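# La salle de la rue Draden

Ma sœur m'avait dit : « Tu verras, c'est un petit boulot tranquille. » Trois heures par soir, les clés dans la poche, un tabouret, et tout le matériel à remettre en place avant de fermer. J'ai accepté parce que j'avais un loyer en retard et que la salle Ekar était à huit minutes de chez moi à pied (quatorze quand il pleut, je marche mal sous un parapluie).

Le patron s'appelait Magdy Abdelaziz. Il parlait peu, toujours en rangeant quelque chose. Le premier soir, il m'a montré le grand registre où chacun notait ce qu'il empruntait. Il y avait plus de 152 lignes, et la dernière, d'une écriture penchée, disait simplement : « corde, je la rapporte, Jalali ».

– C'est qui, Jalali ?
– Une bonne sauteuse, a répondu Magdy. Elle est partie à Drarstead au mois d'août.

Et il est retourné plier ses serviettes. Moi, évidemment, je n'ai plus pensé qu'à ça ! On ne me donne pas un nom et une corde pour me laisser ensuite tranquille sur mon tabouret.

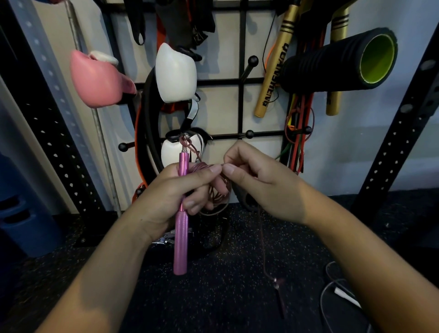
Les cordes à sauter, j'ai fini par les aimer, à force de les démêler. Au début je tirais comme une brute et je faisais des nœuds pires que les premiers. Ma préférée, c'était la rose : on garde une poignée dans la main gauche avec le câble en boucles autour des doigts, on pince le reste de la main droite et on laisse pendre l'autre poignée vers le sol. Devant la grille noire, entre les gants de boxe blancs et l'élastique orange, je prenais mon temps. Magdy trouvait que j'en prenais beaucoup trop.

Un soir, il y avait une enveloppe sous la porte. Pas de timbre, mon prénom mal orthographié, et dedans une corde bleue toute raide, enroulée très serré – le genre d'enroulement qu'on ne fait pas en deux minutes. J'ai couru au registre. À côté de « je la rapporte », quelqu'un avait ajouté une petite croix au crayon.

– Elle est passée ? j'ai demandé.

Magdy a regardé la corde, puis la grille, puis ses chaussures.

– Elle avait encore une clé, a-t-il dit.

J'ai accroché la corde bleue à côté de la rose. Magdy l'a décrochée, l'a remise dans l'enveloppe et l'a emportée dans son bureau. Il a fermé la porte. De l'autre côté, au bout d'un moment, j'ai entendu le câble qui claquait par terre, lentement, avec des ratés.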